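The woman who runs the mending table at Astness learned to darn from her grandmother, and she still talks about it as if it were last week. "She'd sit me by the window with one sock and 2 needles," she told me, laughing, "and I wasn't allowed up till the heel was done!"

She opened in February, and 90 pieces came through the door that first month - mostly sweaters, and a good many beloved old blankets.

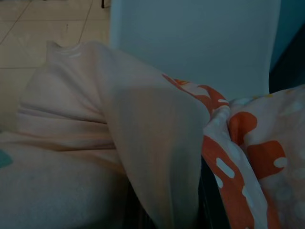
A regular from Karaca told me she had given up on moth holes long ago, and that now she brings in her whole family's knits.

"I do love a moth hole," said the mender.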